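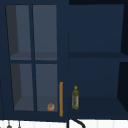

I've been helping out with the robotics club at our high school for two years now, and I have an opinion that gets me into trouble with the other parents every spring, so I may as well write it down where everyone can find it. I think the kids should spend their first whole term in the simulator. No motors, no soldering, no little wheeled thing bumping into the library chairs. Just a pretend kitchen on a screen and a job to do in it.

I know how that sounds! When my daughter joined I was the loudest grump in the room. I'd pictured her coming home with grease on her sleeves, and what I got was a kid hunched over a laptop muttering about cupboard doors. I phoned Colette Tessier, who runs the club, and told her (politely, I hope) that we could have stayed home and played video games for free. She invited me to come in after school and try it myself.

So I did. The job that day was the blue kitchen, the one with the glass-paned cupboard on the left and the open one beside it. The bottle in the open side is the beginner's task. Reach in, close on it, bring it out, put it on the counter. I figured ten minutes. I knocked it over, I went straight past it, and at one point I had my arm folded up against the shelf like a lawn chair. A grade nine kid beside me was very kind about it, and I've never quite recovered.

Then there's the round thing behind the glass. The kids call it the bagel and fight over whether it's a bagel or a bun, and I'm team bagel. To get it you have to deal with the door first, and the door has one long skinny handle down the side, and everything you learned about bottles is suddenly no use to you. You have to think about where the door is going to swing and where your elbow will be when it does. My daughter's group ran that one 903 times before they were happy with it. I asked her whether that was boring and she looked at me as if I'd asked whether hockey practice was boring.

That number is my whole argument, really. You can't do 903 of anything with a real arm in a school classroom. We have a real arm, by the way, a second-hand Prormont that cost the club 600 dollars and a lot of baking. It's lovely and everyone adores it, but it needs a rest when it gets warm, one kid drives while the others stand around holding their phones, and when something snaps we're out of business until the part arrives. Last year we waited from February into April for a gripper finger. The simulator kids just hit reset and went again.

The other side has a point, and I'll give it to them. Bình Tôn, whose son is in the same group as my daughter, has been arguing with me about this in the parking lot since September. He says a pretend cupboard never has a sticky hinge, and a kid who's only ever grabbed pretend bottles will squeeze the first real one far too hard. He's right. I watched it happen, with ketchup. He also says you lose the shy kids who joined because they like taking things apart, and that one bothers me more than the ketchup does, because we did lose a couple.

Where I come down is that the order matters. Screen in the fall, hardware after the holidays, and a box of old printers in the corner for anybody who needs a screwdriver in their hand to be happy. We sort of did it that way this year, mostly by accident, and the group that had slogged through the bagel door were noticeably calmer with the Prormont. They stopped before they bumped things. They asked each other where the elbow was going. I'd love to claim that as proof but it's one group of kids, and they might just be calm kids.

What I'd really like is for parents to come and sit down and try the bottle before they write the email. Colette leaves a laptop free until half past five. The budget meeting is in July and there's 400 dollars to be spent on either a second gripper or a better computer, and you can probably guess which way I'm voting. Bình has already told me he'll be sitting across the table.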